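Ordnung in der Schale
Wie die Konfektionierung bei Wanberg ihre Kabelsätze bereitstellt

Wer die Vormontage der Wanberg-Werke betritt, sieht zunächst Regale. In ihnen lagern 437 Artikelnummern, vom einfachen Litzenpaar bis zum mehradrigen Kabelbaum mit Ringösen, Crimphülsen und Steckergehäusen. Die Bereitstellung dieser Teile galt im Unternehmen lange als Nebensache. Seit der Umstellung im September ist sie Gegenstand einer eigenen Arbeitsanweisung.

Grundlage des Verfahrens ist die offene Kunststoffschale. Jede Schale nimmt Leitungen für einen Montageschritt auf, höchstens jedoch 2 verschiedene Ausführungen. Deckel sind nicht vorgesehen. Die Lieferung der Behälter übernahm die Firma Sinby, die Beschriftung der Leitungen erfolgt nach dem Schema Valer: Jede Hülse trägt die Kennung des Zielgeräts und wird vor dem Einlegen mit dem Auftrag abgeglichen.

Besondere Aufmerksamkeit gilt den verdrillten Leitungen. Sie neigen dazu, sich ineinander zu verhaken, und werden deshalb einzeln in lockeren Schlaufen abgelegt. Enge Biegeradien sind zu vermeiden, ebenso der Zug am Steckergehäuse. 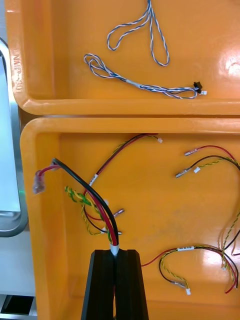

Kabelbäume mit angeschlagenen Kontakten sind grundsätzlich am Bündel aufzunehmen. Schutzleiter und Versorgungsadern bleiben beim Umlegen zusammen, die dünneren Signalleitungen werden zuletzt geordnet. Bei Aufträgen mit mehr als 80 Sätzen erfolgt eine zweite Sichtprüfung, deren Ergebnis auf der Begleitkarte vermerkt wird.

Das Werk Thibodeaux soll das Verfahren als nächstes übernehmen. Dort sind 491 Artikelnummern zu erfassen, und die vorhandenen Regalböden müssen zuvor an die Maße der Schalen angepasst werden.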